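Leclerc Chronicle Index
Data card, release 4

Summary
A line-by-line index of persons named in Byzantine and neighbouring chronicles of the eleventh and twelfth centuries. One row is one mention of one person in one passage. The release covers 31 texts and 409 distinct persons.

Maintainers
Nazmiye Aydoğan (Greek texts), Kadir Akgül (Armenian and Syriac texts), Anisa Nair (tables and checks)

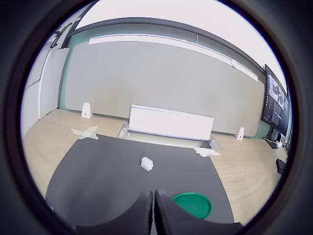 Fields
person_id: stable across releases, never reused
name_orig: name in the script of the source
name_rom: romanised form, without accents
text_id: key to texts.csv
passage: book and chapter, or folio where the text has no chapters
role: office or title given in the passage, left blank if none
certainty: 1 to 8, where 8 is a full name with title

Name forms
Greek names are kept in Greek form, so Komnenos and not Comnenus. Latinised forms are in aliases.csv. Women named only by kinship ("the sister of the doux") have their own person_id and an empty name_orig — do not filter these out when counting persons.

Known problems
Two men with the same name and office may share a person_id where the chronicler does not tell them apart. Folio numbers for the Tokmont manuscript follow the old foliation. Dates are not included, as the sources use several year reckonings and the conversion table is unfinished.
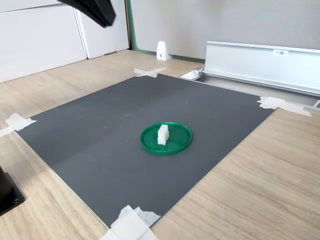
Changes
Release 4 — Syriac rows rechecked by Ataberk Yalçınkaya, aliases.csv split from the main table.
Last edited Saturday, November 23, 2024.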